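Domestic goat

From the Brimport Book of Farm Animals, last updated 3 July 2025

The domestic goat (Capra hircus) is a hoofed, horned, cud-chewing animal kept for milk, meat, fibre, hides and weed control, and in my case mostly for company. It's one of the oldest farm animals we have. I've been writing these entries for a while and I've put the goat off longer than any other, probably from knowing too many of them. I'll try to be fair.

Name and basic terms

A female is a doe or a nanny, a male is a buck or a billy, and a castrated male is a wether. The young are kids, and giving birth is called kidding (yes, everyone has made the joke, and you're welcome to make it again). Dairy people tend to bristle at nanny and billy, so if you're visiting a breeder, say doe and buck and you'll be right.

A group is a herd. You'll also see "tribe" or "trip" in older books. I've never heard anybody use either one in a paddock.

Origins

Goats come down from the bezoar ibex, a wild goat that still lives in the mountains of Turkey, Iran and thereabouts. People in that part of the world were already managing herds about ten thousand years ago, first for meat and skins, with regular milking somewhere along the way. From there goats went pretty much everywhere people went. They were small enough to put on a boat, they ate what was growing, and they gave milk on the trip.

Sailors used to drop them on islands so there would be fresh meat next time a ship called in. Good for the sailors, dreadful for the islands! A lot of plants and ground-nesting birds have paid for it, and clearing goats off small islands has become quite a specialised job. Australia has a large feral population of its own, partly from fibre and milk herds that were let go or wandered off.

Body and senses

Size varies more than most people expect. The little Nigerian Dwarf would fit under a kitchen table, while a big Boer buck can weigh more than the man trying to shift him. My own doe, Pulow, was 58 kilos on the vet's scales in February, a middling weight for her sort of crossbred. Both sexes can have horns and both can have beards. I mention it because visitors will insist on calling every bearded goat "he".

The eyes get the most comments. A goat's pupil is a wide sideways slot, and when the animal lowers its head to graze, the eyes roll in their sockets so that the slot stays close to level with the ground. It gives them a very wide view around themselves, 300 degrees or better, and it helps them pick up a dog or a dingo coming in from the side. It also means you won't sneak up on one with the drench gun. I've tried from every angle.

Goats have no top front teeth. There's a firm pad up there instead, and the bottom teeth close against it. The lips do much of the real work. They're quick and fussy and can strip the leaves from a blackberry cane while leaving the thorns behind. The back teeth, on the other hand, are sharp as anything, so keep your fingers at the front.

Genetically speaking the goat has 60 chromosomes and the domestic sheep has 54, and crosses between the two are very rare. If you can't tell the two animals apart at a distance, look at the tail. A goat's normally goes up and a sheep's hangs down. It's a rule that holds for nearly all the breeds you'd meet around here.

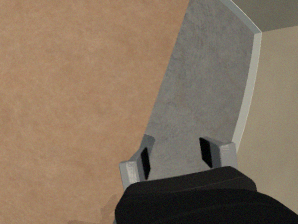
Tudor Costache wrote in after an earlier version of this entry to say that the tail rule is fine until you meet a crook goat, and that a goat standing off by itself with its tail clamped down has usually got a sore belly or worms. He'd like beginners to learn that before they learn anything about chromosomes, and he reckons I ought to have put it in the first paragraph. I haven't moved it that far up, but he's right, and it's in.

Eating and digestion

Goats are ruminants, with a stomach in four chambers like a cow's. Food goes down half chewed, ferments for a bit in the rumen, comes back up as cud, gets chewed again and goes on its way. A goat lying in the shade with its jaw going round is a goat whose insides are working nicely.

They're browsers by preference. Give a sheep and a goat the same paddock and the sheep will go along the ground like a mower while the goat heads for the shrubs, the saplings and the bark on your one good apricot tree. They'll eat grass too, only with less interest.

As for tin cans, no, they don't eat them. The story most likely got going when people saw goats pulling at paper labels and glue. Goats investigate with their mouths, having nothing else to do it with, and so they'll nibble your sleeve, your hat and the rego papers if you leave the ute window down. Most of it gets spat out again. They're picky feeders when it comes down to it and will refuse hay that's been walked on, even if they were the ones who walked on it.

Some common garden plants are dangerous to them. Oleander, rhododendron, azalea and yew are the ones I'd warn anybody about, and garden clippings thrown over a fence by a kindly neighbour cause a good share of the poisonings. Too much grain is the other big one. A goat that breaks into the feed shed can be dead from it within a day or two, so put a proper latch on that door, one that can't be worked with a lip.

Behaviour

A herd has a ranking and everybody in it knows their spot. There's a top doe, and where she goes the others mostly follow. New animals get pushed about for a few days, sometimes hard, and then it settles. When they fight they rear up and come down forehead first, unlike rams, who back up and charge.

They climb. Hooves with a hard rim and a softer, grippy middle let them stand on ledges you'd swear were too narrow, and in Morocco they go right up into the argan trees after the fruit. Mine go up onto the chook shed. I replaced the roof once and I'm not doing it again, so there's a dip in it now and that's how it is.

They're bright, too, and they remember. Researchers have trained goats to open puzzle boxes, and the animals could still do it quickly many months later. There's also work showing that a goat faced with a problem it can't solve will look to a nearby person, a bit like a dog does. Anyone who has been stared at over a gate at five in the arvo could have told them that! A goat kept on its own gets miserable and very loud, so please get at least two.
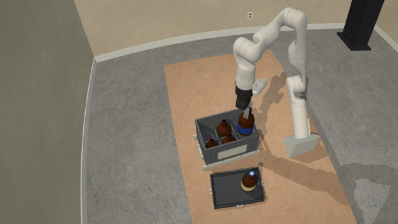 Noise differs a lot between animals, and between breeds as well. Anglo-Nubians have a name for being the shouters of the goat world and I see no reason to argue. Does and their kids know one another by voice, and kids that are raised together start to sound alike after a while, a bit like an accent.

Breeding and kids

Most breeds from cooler places come into season as the days get shorter, so in southern Australia you're looking at autumn matings and kids in late winter or spring. Breeds from nearer the equator can breed more or less year round. Pregnancy lasts five months. Twins are usual, triplets aren't rare, and first-timers often have a single.

Bucks in season stink. I'd love to be more encyclopedic about it, but there it is. There are scent glands behind the horns, and on top of that the buck wees on his own beard and front legs, all of which the does think is terrific. The smell gets into your jacket and then into your car.

Kids are up and looking for milk very soon after they're born. They need the first milk, colostrum, in the first few hours, as they're born without much protection of their own against disease. They start picking at leaves and hay within a couple of weeks, and a lot of keepers wean at 90 days, though I've let mine go longer when the doe was in good nick.

Breeds and uses

There are hundreds of recognised breeds. For milk, the Swiss types have done the most travelling: Saanen, Toggenburg and British Alpine are all well known in Australia, with the Anglo-Nubian giving less milk but richer. The Boer, from South Africa, is the main meat breed. Angora goats grow mohair and cashmere comes from the soft undercoat of quite a few different breeds, which muddles people, especially as angora wool comes from a rabbit.

Goat milk has smaller fat globules than cow's milk and doesn't separate as readily, so cream takes patience. It makes lovely cheese. The Todard dairy, out past Nistor, makes a soft ash-covered one that I'd happily eat for tea with nothing else, and their does are nearly all Saanens, white as sheets and very well mannered compared with my lot.

Goats also get hired out for clearing blackberry, gorse and other weeds from slopes too steep for a tractor. They do need moving on at the right time, or they'll start on whatever you were hoping to keep.

Fencing

An old saying has it that a fence that won't hold water won't hold a goat. Tight mesh with a hot wire on the inside does well enough for most. Goats with horns will put their heads through square mesh and then forget how to bring them back, usually in the rain. Keep stumps, troughs and parked trailers well away from the fence line, and check the corners every so often, where they like to rub.

See also: Sheep; Ibex; Ruminants; Drenching; Cheese, soft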